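Forums > Home & Housekeeping > Cleaning > Cloths, Sponges and Mops

Diamond weave microfiber on a finished table: worth it or hype?

17 replies | 774 views | 5 shares

jawad_janjua
Posted Oct 24, 2021

I need somebody to talk me into or out of these diamond pattern microfiber cloths. My sister-in-law swears hers gets the dinner table clean with plain water and no spray. I've heard that about every cloth made in my lifetime. I bought one in August anyway, at the Gerero store in Brunville, and I've been using it on our table, which is pale wood with a bit of a shine to it.

My complaints so far. It never lies flat, the hem has gone all wavy, and I can't tell that it picks up any more crumbs than an old T-shirt. The package said the raised pattern "lifts and locks" dirt. Locks it where?
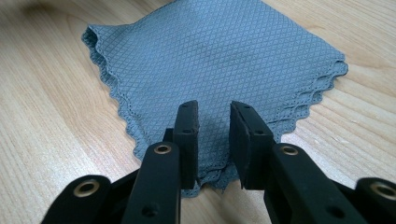 The cloth on the table. Look at that hem.

Does the pattern do anything, or is it there so they can charge more?

Inmaculada R.
Mine is the same kind of thing and I like it fine. The raised bits give you some drag on dried-on stuff, oatmeal for example. A flat cloth slides right over oatmeal. I wouldn't use it dry on anything glossy though.

Ruaridh_C
"Some drag" is what you get from any cloth with a texture. A cotton waffle towel has drag and you can boil it. I've read a lot of claims about microfiber and most of them come off the package.

The wavy hem is just cheap sewing. The edge thread is tight or the fabric got stretched going through the machine, and it ruffles. You can't iron that out, so please don't try ironing microfiber.

jawad_janjua
I was about to try ironing it. Thanks.

parveen.usmani
Are you sure the hem wasn't wavy on purpose? A lot of them come with a scalloped edge. My mother had a stack like that and they were wavy straight out of the wrapper.

Ruaridh_C
Scalloped on purpose is even. That left side is flopping all over the place.

parveen.usmani
The left side is folded over, so of course it looks worse. Look at the right side. There's a row of little stitch marks following the curve all the way along. Somebody set a machine to do that.

jawad_janjua
I threw the package out so I can't settle it. I thought it was straighter when I got it but I wouldn't swear to that in court.

Ghazala Rajput
Can we talk about the table? I refinish furniture and I'd be more careful with the wood than with the cloth. Microfiber is fine until a bit of grit gets into it, and then you're dragging the grit around in circles. Shake it out first and wipe with the grain. Do you know what finish you've got?

jawad_janjua
No idea, it came with the house. The grain runs on a diagonal from where I sit. Another one, with more of the table in it:

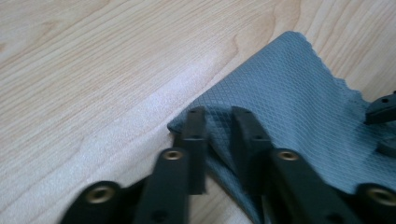

Same cloth, same pale wood. The white patch is glare off the finish.

Ghazala Rajput
Pretty grain. I can't tell you what the finish is from a photo and I'd be wary of anyone who says they can. Put one drop of water someplace that doesn't show and leave it a few minutes. If it beads up you have decent protection and a damp cloth is OK. If the wood goes dark, stay away from water until you've dealt with it.

Inmaculada R.
Are you SURE that's glare? I had a pale patch on mine and it was a heat mark from a casserole dish.

jawad_janjua
It moves when I move my head.

Inmaculada R.
OK, glare then.

Ruaridh_C
Back to the question. Get a cheap cotton rag, put a spoonful of flour on each half of the table, one pass with each cloth, both damp. Then look at the table from low down near the window. I did this with an Omside cloth and a piece of old bedsheet and couldn't pick a winner. The Omside was supposed to last 2,000 washes, by the way. Who washed it 2,000 times?

parveen.usmani
Flour is a silly test, any wet rag gets flour. Try dried jam. I did have a Cortés one that was no good at all, so I'm not saying they're all great. It pushed water around and left streaks. But I was using fabric softener back then, and I've since been told that ruins them.

jawad_janjua
Wait. I've been using softener on everything.

parveen.usmani
Well, there you go. Wash it a couple of times with regular detergent and nothing else, keep it away from the towels so it doesn't fill up with lint, and hang it to dry. Then try it again before you write it off.

Ruaridh_C
Convenient how it's always the customer's fault. I'd still run it against the rag.

jawad_janjua
I'll do both, with jam AND flour so you two can't argue about it. Still not convinced I bought anything but a blue rag with diamonds on it. Will post when I've washed it.

Ghazala Rajput
Water drop first please!

Show 2 more replies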